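From: Marlina Ngui
To: cloth-handling list
Date: December 12, 2023
Subject: Re: [cloth-handling] Javska finger kit, anyone paid for one yet?

Qistina Teoh wrote:

> Hi all,
>
> We're a small alterations and returns shop and I've been asked to look
> at the Javska soft goods kit (the two finger gripper plus the wrist
> camera and the folding software). The sales page says trousers, shirts,
> towels, "any flat-lying garment". The quote we got is 1,692 for the
> base kit and then the support plan on top, which they don't put a
> price on until you call.
>
> Does anyone on here have one running? Specifically:
>
> - does it cope with dark and gray cloth, most of what we get is gray
> or black
> - how long before it did anything useful
> - is the support plan worth it or can we skip it
> - do the fingers mark the fabric
>
> We'd be putting it on an arm we already have, a Trena, the older one
> with the round flange. I have no robotics background, I do the books
> and the ordering. Our tech person is part time.
>
> Thanks,
> Qistina

Qistina, hi. Yes we have one. Had it since April, on a Trena too but the newer flange, so take the mounting stuff with a pinch of salt. Writing this between two other things so it's going to be choppy.

Short version: good hardware, software so-so, support plan yes for the first year and then drop it.

Longer version.

Mounting. The kit comes with an adapter plate and it's for the new flange only. For the round one you need the other plate, which is listed under spares and not under the kit, and it was out of stock both times I looked. Ask before you pay. Drerance sell one that fits, or they did, I haven't bought it myself but Ndung'u workshop down the road from us use it on their old arm and have had no trouble. The cable for the camera is too short if you route it the way the leaflet shows. Go under the wrist and not around, and leave slack at joint 5 or you'll pull the connector. We pulled the connector. Replacement took two weeks, and they did send it free.

Fingers. Black, matte, blunt at the tip. They pick up scuffs on the upper edges and it seems to be cosmetic, ours grip the same as they did new. There's a pad inside each that you're supposed to swap every 200 hours. We go longer. Marking the fabric: not on denim or twill or anything with some body. On satin, yes, a faint line if the grip force is left at default. Turn it down to the second lowest and it goes away, but then it drops heavier stuff, so you end up with two profiles and somebody has to remember to switch. I would not send silk through it at all. Their page says you can. Well.

Gray cloth. This is the question I most wanted to answer because it's where we lost the most time. It finds gray fine on our brown wood tables. What it struggles with is gray on gray, and black on anything when the lamp is low. We'd started on a steel bench with a gray mat and it was hopeless, it kept taking the mat edge for a waistband. Moved over to a wooden table by the wall and the edge finding got better the same afternoon, no other changes.
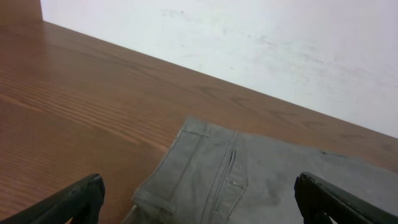
Pockets are the other thing. The software has a "feature avoid" list, and pocket openings are on it but they're set to ignore out of the box, I have no idea why. Turn it on. Otherwise one finger will go into the opening and the thing lifts one layer, and you get half a pair of trousers in the air and the rest dragging. Welt pockets worse than patch pockets. Back pockets with a button are ok. Belt loops it handles suprisingly well, it treats them as part of the waistband and grabs a little to the side.

Shiny tables: a varnished top can throw a sheen into the camera depending on where your window is. Theres an exposure lock in the camera menu, third page, use that, the auto setting hunts. Also they tell you to keep the wall out of view. We don't bother. It's a scuffed old white wall and the detector has never once gone for it. What it does need is a strip of bare table between the cloth and whatever is behind. If the waistband is pushed right up against something it can't find the top line and you get error 2, "no border", over and over.

How long before useful. Depends what you mean. Towels, first day. Trousers laid flat by a person, and then folded by the arm: second week. Trousers out of a heap: still no. I know the video shows a heap. I asked about it on the phone and was told the heap feature is "in staged release". That was in the summer and I haven't heard since. If heaps are what you need for returns, don't buy on the strength of that video. Get them to do it on a call with your clothes, not theirs. Mail them a bag. They said yes when I asked, after a bit of humming.

What we use it for now is laying-flat inspection and the first fold. A person puts the garment down any old way as long as it's one layer thick-ish, the arm straightens it, camera takes its close look at seams and pocket edges, flags wear, folds, moves on. The wear flagging is not something I'd rely on. It confuses faded topstitching with damage. We turned the threshold way up and now it only flags the bad ones, and the girls at the end of the line check anyway like they always did.

Speed is slower than a person. Everyone asks. It's slower. It doesn't go for lunch, fine, but with trousers it also stops and waits for somebody whenever it isn't sure, so you can't walk off for long. For towels you can.

Support plan. They wouldn't put a price on the page for us either. Call, and ask for the remote only version, they don't offer it unless you ask. We paid for the full one with visits and had one visit, by a nice man who did what we could have done over a screen share. Remote support itself was quick and I'd say necessary with a part time tech person. Most of our calls were in the first couple of months, calibration mainly. After that hardly any. So get the year, put a reminder in your calendar, because it renews itself and the notice period is longer than you'd think. Read that paragraph twice. It's near the back.

Calibration, while I'm on it. Do it with the table you'll really use at the height you'll really use. We did it on the bench and then moved and wondered why it was closing above the cloth. There's a printed card with the kit for this, laminate it or it curls.

Things I'd want fixed:

- right plate in the box, or at least a choice at checkout
- longer cable
- pocket avoid on by default
- error messages in words. There's a table in the manual but it's a version behind
- a way to save lamp and grip settings together, now its two separate menus

Things I like: the fingers, seriously, better than the ones that came on our Trena. The camera is tiny and doesn't snag. Updates don't wipe your settings. And when you phone, the person who picks up has used one.

Would I buy again, at 1,692? For us yes, we do a lot of work trousers and hotel towels. For mixed returns I'm less sure. You said mostly gray and black, and if it's coming to you crumpled in bags you'll have someone flattening everything first, and at that point do the sums on whether that person may as well just fold it. You do the books so you'll know better than me.

If you want I can send our two grip profiles, they're just text files. Don't know if they load on the older Trena controller, might need the top line edited. Also happy for you to come look, mornings best, email me off list first as we're moving the tables about again.

One more, nearly forgot: order spare pads with the kit. Shipping on pads alone is silly money.

Got to run, sorry for typos

Marlina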